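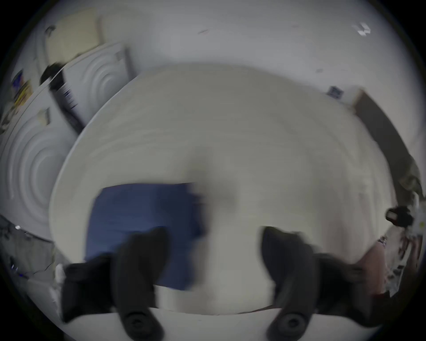 Folded blue cloth on the white table.

How to get candle wax out of cloth

Let the wax go hard first. I know you want to attack it right now with a wet sponge. Go make a sandwich.

Once it's hard, bend the cloth and pick off what you can with a blunt knife. A butter knife is fine, and the fancy plastic scraper Dreltel sells is a butter knife with ambitions.

Lay the cloth between 2 plain paper towels. Plain, I said — I once ironed a row of printed ducks onto a napkin and they are still there. Set the iron to low, no steam, and press for 7 seconds at a time. Move to a clean patch of towel whenever the old one looks greasy, and stop when nothing more comes through.
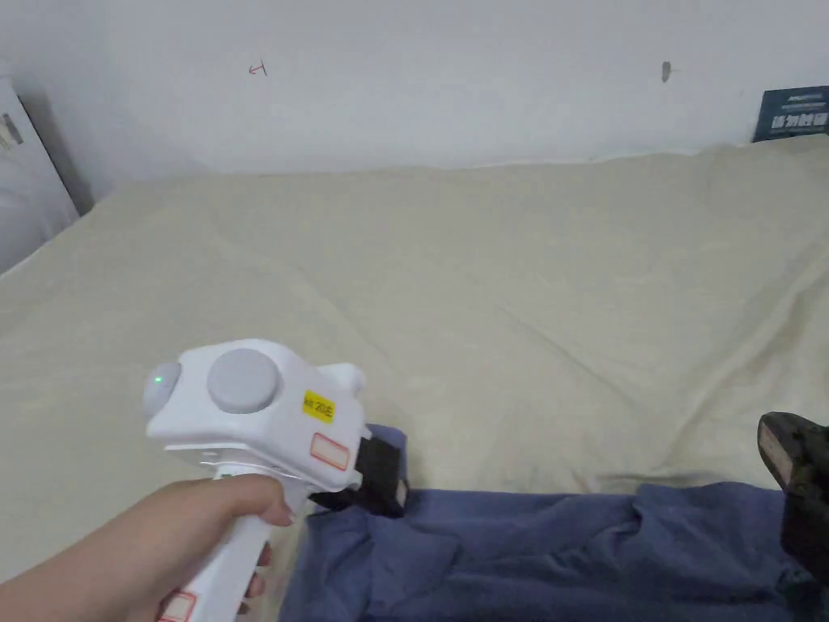 Dark blue cloth near the edge of the bed.

Colored wax leaves dye behind. Dab it with rubbing alcohol after testing a hidden corner, then wash as the label says. Skip the dryer until you've checked the spot in daylight, or the stain moves in for good.

Silk and wool go to the cleaners. So does anything you borrowed.

Updated 2022-03-11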